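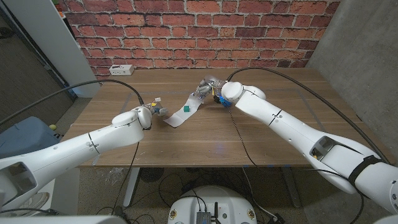 Visit report: Wustance, returns preparation and the two-arm cell

Wustance handles returned household goods and toys for mail-order shops. The items arrive in mixed cartons, get taken out, checked, wiped and packed again. The site opened to visitors on Mon 17 February, and I attended the afternoon session. The tour covered the receiving dock, the hand benches and a test cell with two robot arms working over a table. Dalal Bataineh, the shift lead, took our group.

The hand benches come first on the route. A preparer opens a carton, scans the slip and sorts the contents by hand. The scanning software is called Clukix and was in use before any robot came to the site. It logs each item under one of 12 condition codes. The preparers know the codes by heart and mostly type them without looking at the screen. Nineteen people work the benches over two shifts.

The cell is in a brick-walled room and does not yet process live returns. It runs practice items: small blocks, textured balls, strips of soft material, packets. Bataineh described it as a place to find out which parts of the job can move and which cannot. The target is 100 practice picks per shift, with a preparer present for all of them. 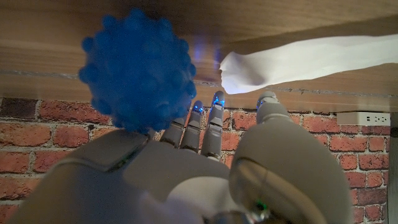 Hand preparers rarely think about grip, and the test work has forced them to put it into words. Theresia Hauser has worked the benches for years and now spends two mornings a week on the cell. She keeps a notebook of how she picks things up: flat of the thumb, two fingers, whole hand. A ball covered in knobs, such as the blue one, gives fingers plenty to catch on, and her entry for it is one line long. Thin, creased white material like the piece next to it takes up most of a page. Her notes cover where to pinch, how far in from the end, and when to let go and start over. The engineers use the notebook as their working specification.

I asked how this time is paid. Cell hours are booked at the trainer rate, which is higher than the bench rate. Six preparers have signed up so far. Bench quotas are lowered on the days they are away – this was agreed in November, after the first few weeks had put extra load on the others.

Nadine Yammine, who represents the bench staff, joined us for the second half. Her main concern is the order in which tasks are moved. If the easy items go to the arms first, the benches keep only the awkward ones, and a quota built on a mixed carton stops making sense. 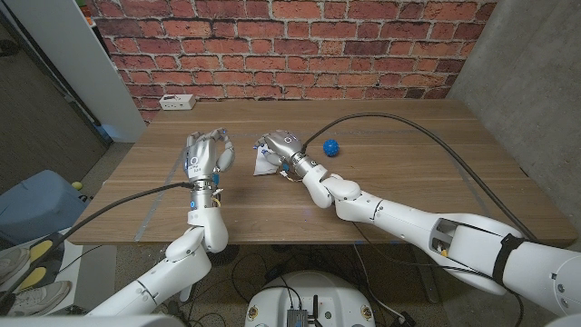
Has anyone lost a job because of the cell?

Headcount on the benches is unchanged at 19, and the site has agreed in writing to keep it there until the trial ends. What happens after that has not been negotiated. Yammine wants the quota rules settled before any live cartons are sent through.

The trial is set to end after 500 logged sessions. Each session produces a sheet with three columns: item, attempts, and whether a person had to step in.
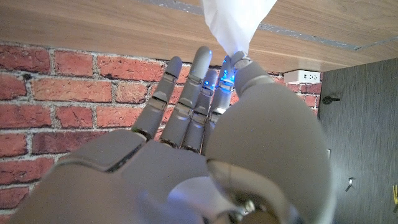

The third column is the one the preparers read. Hauser and her colleagues fill it in themselves, and they also write down why they stepped in. Early sheets had only a check mark there, which told the engineers very little. The written reasons now run longer than the rest of the sheet, and Clukix has no field for them, so they are kept on paper in a binder by the door. A request for a free-text field is open.

Two smaller points from the walk back. The cell has its own stop procedure, and every preparer on both shifts has been trained on it, including those who have not signed up. Visitors were asked to stay behind the floor line at the benches, and a few had to be reminded.

The next open afternoon has no date yet. Requests to attend go through the front office.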